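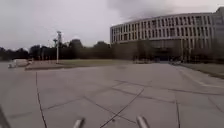
Fall Concrete Care, or How I Spend My Fridays Off

October 14, 2022

I get more questions about concrete than about anything else on this page, so I finally sat down and wrote out what I do with mine. I have a driveway, a side path and a patio that the last owners poured in one enthusiastic go (I measured it once for sealer and got 615 square feet, and my knees remember every one of them!). I'm no contractor, just somebody who has made most of the mistakes already.

Start with the joints

Everybody wants to start with the pressure washer because it's the fun part. I start with the lines between the slabs. Those dark seams collect grit, seeds and bits of grass clipping, and by October mine have a nice little garden going. An old flathead screwdriver works, but my favorite is a cheap hooked weeding knife. Pull it toward you, keep the handle low, and sweep the junk away from the joint as you go or it'll drop straight back in.

Boiling water does for the small weeds. Pour it slowly, wear real shoes, give it a day, then pull. I quit using salt years ago after I browned a strip of lawn right along the patio and had to look at it until March.

Joint or crack?

A joint is supposed to be there. It's usually pretty straight, and it gives the slab somewhere to move. A crack wanders. Hairline ones I leave alone and check again in spring. If I can get a dime into it, I fill it. If one side is sitting higher than the other, I call somebody, and you should too.

For wide joints I push in foam backer rod first, a size fatter than the gap, and then run self-leveling sealant over it. Skip the rod and the sealant just keeps disappearing down the hole, and there goes your second tube. Check the label for temperature, mine wants a dry day and a dry joint. Oh, and self-leveling means it runs, so on a slope get the non-sag kind. Ask me how I cleaned it off the garage door.

Washing

Sweep first, with a stiff push broom. Then hose, then dish soap and warm water on whatever's left. For fresh oil I cover it in plain clay cat litter, grind it in with my shoe and leave it overnight. Old oil is slower, and I've got one spot by the garage that I've been scrubbing at for years and have mostly made peace with.

If you do use a pressure washer, go with a wide fan tip and keep it moving. I stopped once to wave at a neighbor and etched a stripe I can still find in the right light.

Patchy color

Smooth gray concrete never dries one even color, at least mine doesn't. You get lighter and darker patches, and a lot of them are just how it cured. Before you buy a stain remover, wet the whole slab and see whether the patch disappears. If it does, I'd save the money.

The lawn edge

Where grass meets pavement, I cut a line with a half-moon edger and scoop the loose soil out by hand. It takes me an afternoon with coffee breaks. If you have a raised border, run a broom along the foot of it too, leaves pack in there and leave brown tea stains that take ages to fade.

Next job is the gutters, once the maple is done dropping.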